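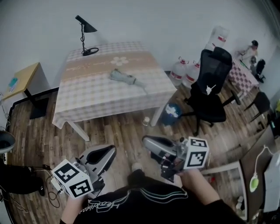 Draruvora Hand Gripper, Pair

I wrote our house rules for these in February with Reshma Sibiya, and I still run every new pair past them! Rule one: check the marker cubes before you pick anything up (a scuffed square means a new cube, no arguing). Rule two: keep the cable behind your wrist.
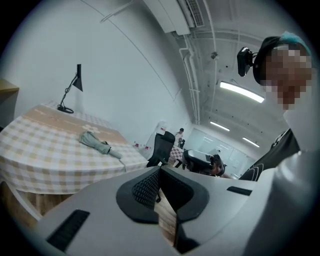

Pad wear is the rule people skip, so I put it on the card in capitals. Look straight into the black U-shaped housing, where the dark mesh pad lines the inside, and feel for any lifted corner. We swap ours at around 770 grasps, which Kvido thinks is fussy. Fine by me!

Ships as a set of 2 with the rule card. Part no. 413. Spare pads sold separately, ask Hanne at Brilonby.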